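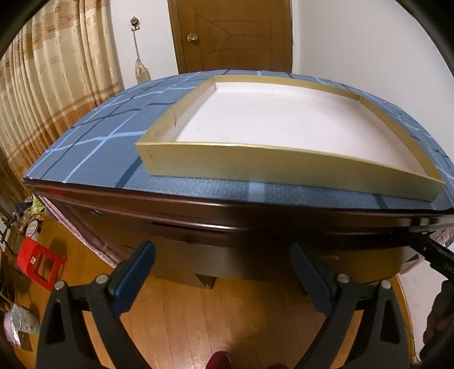
Home | Guides | Setting Up | Care | Contact

Section 5: Setting up the tray on a dresser or table

By now you've got your tray out of the box and wiped down (Section 4, if you skipped ahead – I always do). This part is about finding it a good spot and getting the first folded thing into it. I wrote it for the shallow Wulico tray, the long one with the low sides, but my sister-in-law Hawi follows the same steps with an old tray from a thrift store and gets along fine.

You'll need:
- the tray
- a cloth or mat big enough to cover the whole top
- a soft dry rag
- whatever you plan to keep in the tray, clean and completely dry

5.1 Covering the top

1. Clear everything off and wipe the surface with the dry rag. Get into the corners too. Grit under a cloth will scratch polished wood, and I have the marks on my own furniture to prove it!

2. Lay the cloth down and smooth it from the middle out toward the ends. If yours has lines or checks printed on it, match one line to the front edge and the rest takes care of itself.

3. Check the front. If the cloth hangs over far enough to catch in the top drawer, pull it back until the drawer opens and shuts freely.

Note: I've tried bare wood, a runner, and a full cover, and the full cover wins by a mile. A runner looks lovely for a day and then wanders.

CAUTION: Don't use rubber-backed mats on a varnished or waxed finish. Some of them stain, and the stain does not come out.

5.2 Placing the tray

4. Set the tray toward the back with its long side running along the front of the dresser. Off to one side is fine, and I like it better that way – you still have room in front to fold.

5. Check that all four corners are resting on the top. No corner should stick out over the side.

6. Press lightly on each corner in turn. If the tray rocks, lift it and look for a wrinkle in the cloth.

Small scuffs on the rim are only cosmetic. Please don't go at them with metal polish, which can take the color off along with the scuff. A damp rag and some patience is all I ever use.

5.3 Folding and filling

7. Lay your fabric flat and fold it in half, then in half again. For bigger pieces keep going until the longest side is 13 inches or less.

8. Run your palm across it to push the air out.

9. Slide one hand underneath, keep the other on top, and lower it into the tray with the folded edge facing you. Let go of the bottom hand last.
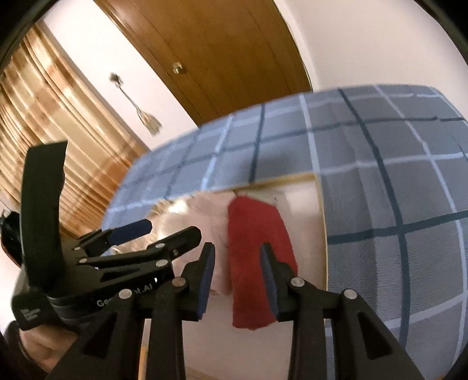 Folded red fabric in the tray, with a plaid cloth underneath.

10. Straighten the edges if you care to. I usually do, Saron never does, and we share a linen shelf in peace.

11. Add more pieces only until they come level with the sides. Keep the total under 700 grams if you want to carry the tray around loaded.

CAUTION: New red and dark blue fabrics can bleed. Wash them separately before you store them on a pale tray bottom, and never put them away damp.

5.4 If something isn't right

The tray slides when you reach in. The cloth is usually the slippery part. Lift the tray and smooth everything again, or put a thin cotton napkin between the two.

The fold springs open. Thick fabric does this. Make one fold fewer and turn the piece over so its own weight holds it shut.

There's a faint color mark on the bottom. Try lukewarm water and a drop of dish soap, leave it five minutes, and wipe. Repeat once if you have to. For anything more stubborn, see Section 6.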